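Papel, camisetas y una tarde de lluvia

14 de noviembre de 2022

Llevaba semanas diciendo que iba a poner orden en el cuarto de las cosas (así lo llamamos en casa, porque nunca ha sido despacho ni lavadero ni trastero del todo) y por fin me he puesto. Empecé por lo que menos me apetecía, el papel. Tenía un paquete abierto desde la mudanza de la calle Cortés, con las hojas de arriba amarillentas y las de abajo perfectas, y me dio mucha pena tirarlo entero. Así que separé las buenas, que eran 420 (sí, lo ponía en la libreta donde apunto estas manías mías), y las demás se fueron a la caja de los dibujos.

El papel tiene su carácter, sobre todo en noviembre. Con la humedad se comba, y una hoja grande hace enseguida una curva que parece la vela de un barquito. Yo lo airéo un poco, lo golpeo de canto contra la mesa y lo dejo descansar bajo un diccionario antes de usarlo. 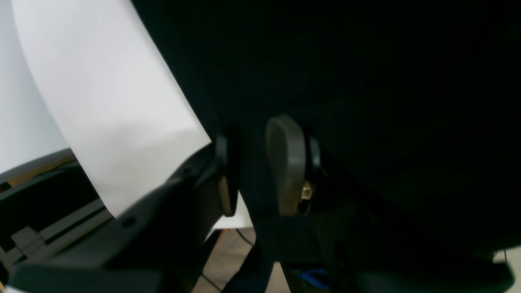

Foto: archivo del blog Trekel

Me gusta mucho esa curva blanca tan limpia, con la sombra gris abajo, al lado del plástico negro con sus ranuras. Tengo debilidad por las cosas de papelería, ya lo sabéis las que me leéis desde el principio. Mi cajón de sobres merecería una entrada aparte – y seguramente la tendrá, en cuanto encuentre los que compré en Stirnlow.

Después del papel vino la ropa, y ahí me animé. Puse la radio, me hice un té y saqué las camisetas a la mesa blanca, que para esto es una bendición: es grande, es lisa y tiene las esquinas redondeadas, así que no me dejo la cadera cada vez que doy la vuelta. Me había propuesto acabar en 30 minutos. Tardé bastante más, claro, porque cada camiseta trae su historia y yo me paro en todas.

Las negras son las peores. No se les ve el pliegue, se confunden unas con otras y hasta que no asoma un trocito del estampado no sabes cuál tienes delante. Yo las doblo primero a lo largo, en una tira estrecha, y luego voy recogiendo desde un extremo. Si una punta queda arrugada vuelvo a estirarla con la palma antes de seguir, que si no el bulto se queda dentro y luego no cabe en el cajón.

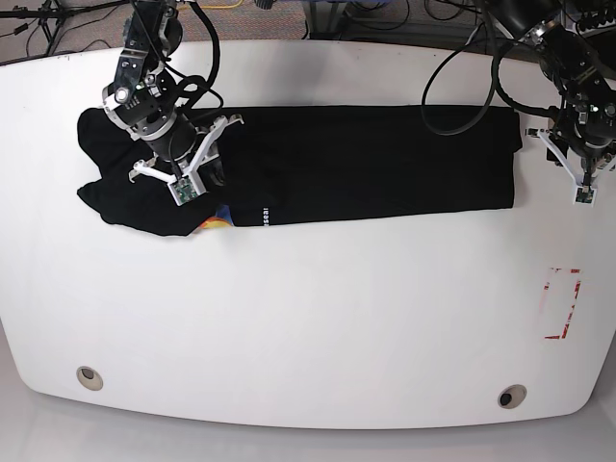
Lo que se queda y lo que se va

Al final he apartado 14 camisetas para dar y me he quedado con las que de verdad me pongo, más 2 de puro sentimiento. Una es la del festival de Skiltcombe, que tiene el cuello dado de sí y no pienso soltar. Mañana me toca el estante de las toallas y, si me queda ánimo, la bolsa de los cables.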